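Employee Benefits in a Mid-Size Company: What the Staff Know and What They Use

Course project, Human Resource Management
Vilhjálmur Eskildsen

1. Introduction

My project is about the benefits that a company gives to its employees in addition to the salary. In the first year of my studies I believed that people choose a job mostly by pay. During my internship at Vestergaard, a company that sells household goods from four locations, I heard many conversations at lunch, and very often the theme was the dental plan, the free days or the money for courses. I also noticed that colleagues told each other different things about the same benefit. From this came my research question: do employees know which benefits they have, and does this knowledge have a connection with how much they use them?

2. The company and its benefits

Vestergaard has 401 employees. The largest group works in the warehouse in Cetham, the other people work in the stores and in the office at Zosolgate. In September, when I began the internship, the company offered the following benefits:

Health plan with two levels
Dental plan, paid half by the employee
Retirement savings with a company contribution
Course allowance of $1000 per year
Employee discount on store products
Paid day for moving to a new home

All benefits are explained in a handbook of 49 pages. The handbook is given on the first working day together with the contract, the safety rules and the key card. A shorter version exists in the internal portal, which is called Lider, but a warehouse worker can open it only from the shared computer in the break room.

The discount is the benefit which everybody meets first, so I describe it a little more. It is valid for home textiles, storage and small kitchen things, and the employee can use it from the second month. Furniture is not included. The list of products is changed each season by the purchasing department.

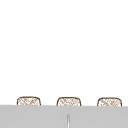 Figure 1. Woven baskets (computer rendering).

3. Method

I used a paper questionnaire, because I wanted the warehouse and the office to answer in the same way. It had two parts. In the first part the employee marked, for each benefit, "I have it", "I do not have it" or "I am not sure". In the second part the employee marked which benefits he or she used in the last year. The answers were anonymous, and I asked only for the department and the years of work. The forms were put in a closed box next to the time clock.

After this I made short interviews with employees from the warehouse, one store and the office. I wrote notes by hand and did not record. The personnel manager read my questions before I started and asked me to remove one about salary, which I did.

4. Results

The health plan and the discount were known by nearly all who answered. The retirement savings were also well known in the office, but in the warehouse many marked "I am not sure". The course allowance had the weakest result. Several people with more than five years in the company thought it was only for managers. One store employee had paid for a bookkeeping course from her own pocket, and she learned about the allowance from my questionnaire.

Use followed knowledge in most cases, with one exception. The dental plan was well known but not used so much. In the interviews two reasons were repeated: the employee part is felt as high, and the form must be sent before the treatment.

The moving day was used very little, but it is natural, as people do not move every year.

5. Discussion

The results agree with my expectation only partly. I expected that new employees would know less than the old ones. In my data the new employees knew more about the course allowance, probably because they read the handbook recently. The older employees trust what they remember, and the rules were changed since then.

My study has limits. It was made in one company, participation was free, and people who are interested in benefits maybe answered more willingly. I also did not see the real usage data from the payroll system, so I depend on what the employees reported.

6. Suggestions to the company

I suggest one page for each benefit, with the form attached, placed in the break room and in Lider. I also suggest a short talk about benefits after three months of work, when the employee is not so full of new information. For the dental plan, the company could ask the insurer if the form can be sent after the treatment in simple cases.

The personnel manager has received a copy of this report. The questionnaire is in Appendix A and the interview questions are in Appendix B.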